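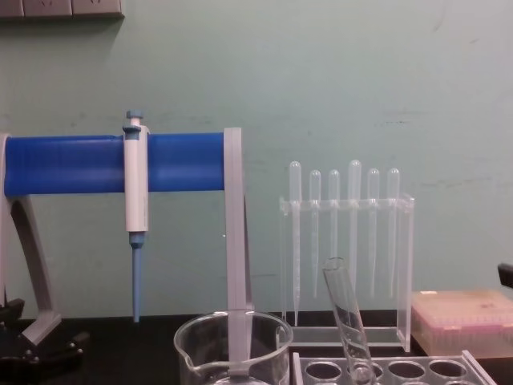
Kapitel 18
Vom Kamerabild zur Greifbewegung

In den bisherigen Kapiteln war die Lage aller Objekte als bekannt vorausgesetzt. Diese Annahme geben wir jetzt auf. Das Programm soll selbst schätzen, wo ein Gefäß steht, und daraus eine Bahn für zwei Arme berechnen. Als Grundlage dient uns das Softwarepaket Mistura, das Geert Kramer für den Unterricht entwickelt hat.

18.1 Szenenmodell

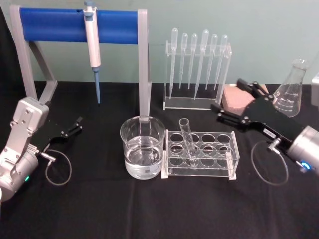
Ein Szenenmodell ordnet jedem Objekt eine Lage und eine Unsicherheit zu. Bei matten Körpern genügt dafür oft das Tiefenbild. Bei durchsichtigen Körpern liefert der Sensor dagegen häufig die Entfernung des Hintergrundes. Das Becherglas mit Wasser vor dem Stativ ist so ein Fall, denn hinter seiner Wand bleibt das graue Bein des Stativs sichtbar. Mistura bestimmt darum zuerst die Kontur im Farbbild und passt danach ein Modell des Gefäßes ein.

18.2 Planung mit gegriffenem Objekt 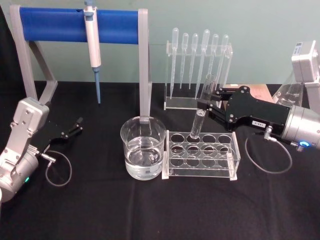
Nach dem Greifen ändert sich die Geometrie des Arms. Der Planer muss das gegriffene Objekt als letztes Glied der Kette behandeln und seine Kollisionen mitprüfen. Ein Reagenzglas, das schräg über dem Gestell gehalten wird und im unteren Teil Flüssigkeit enthält, verlangt noch eine zweite Bedingung: Die Neigung darf einen Grenzwert nicht überschreiten. Wir formulieren beide Bedingungen zunächst getrennt.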